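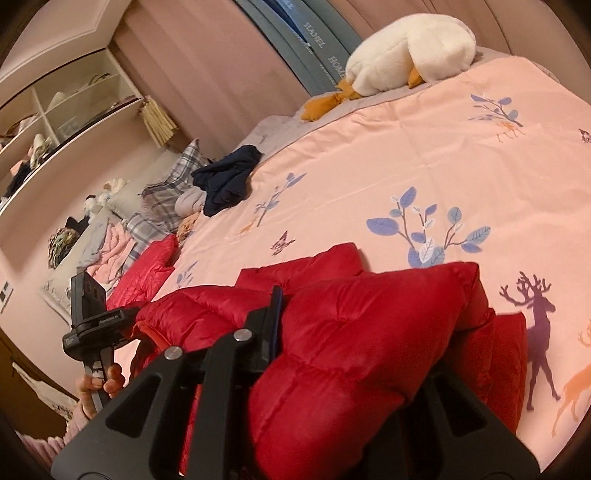

Red puffer on the bed, waiting to be folded

Tabrizi64
Packing for Morham. Do you fold a quilted jacket or roll it?

flamuvstead_girl
Roll. Hood end first, then squeeze the air out as you go.

Rerthorpe16
Disagree. Rolling creases the channels. Fold the sleeves in, fold it in half and put it on top of everything else.

flamuvstead_girl
Mine's been rolled for 3 winters and it's fine.

Tabrizi64
Will try folding first. The navy thing by the pillows needs doing too.

Rerthorpe16
Love the goose.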